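Search this site Search
Student Projects > Reports

Planning the Equipment for a Basket-Handling Station
Project report by Aušra Toom and Ozan Yurt. Supervisor: Jocelyn Simard

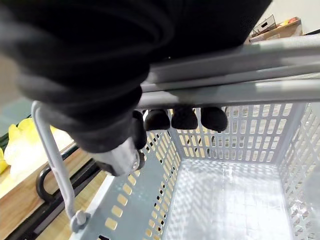

Figure 1. Gripper with black fabric cover, fingertips on the lower rail of the gray plastic basket.

Print this page | E-mail this page

1. Task

Our group had to prepare a purchase plan for a second handling station in the Brerness laboratory. The arm already belongs to the department, therefore it is not in our budget. We had to decide on the end tool, the covers, the baskets and the spare parts. The limit given to us was 1333 euros.

2. What the station must do

The station picks up a light plastic basket and places it on another table. At first we wanted to buy baskets with a fixed rim only, as they are cheaper. Mebrat Alemayehu, who works with the first station, advised us to take the type with a pivoting handle and slotted walls. We agreed after the trials. The baskets are light, and the same ones can be used for small parts and for soft packages.

The fingers have to close around a narrow bar. In Figure 1 three of them are at the rail, and the fabric above them is thick and makes large folds. This was important for our plan, as the cover needs space and the camera is mounted near it. We added the cover to the list as a separate item, which the first version of the plan did not have.

3. Offers

We asked for offers from two suppliers, Clasimard and Valon. Valon had the lower price for the fingertips but could deliver only in November. Clasimard could deliver all items in one shipment. For the baskets we used the local shop Akyol, where we could try the handle by hand before buying.

The total of the chosen offer is 1218 euros with delivery. It includes:

- one set of fingertips and one spare set
- two fabric covers
- 7 baskets of the same type
- clamp pieces and small fasteners

The rest of the money stays as a reserve. Ertuğrul Toprak from the workshop thinks that the fingertips will be the first part to be replaced, and we would use the reserve for this.

4. Trials and open points

Before the order we made 17 trials with an empty basket on the wooden table. We did not test a full basket. For this reason we cannot say yet if the same fingertips are enough for heavier loads, and we ask the next group to check it before they order more.

It is also not decided who will wash the covers, and how often. Our plan has no cost for this.

The plan was handed in on July 4, 2024. The price lists of both suppliers are kept with the printed copy in the laboratory.

This website uses cookies. Accept | Settings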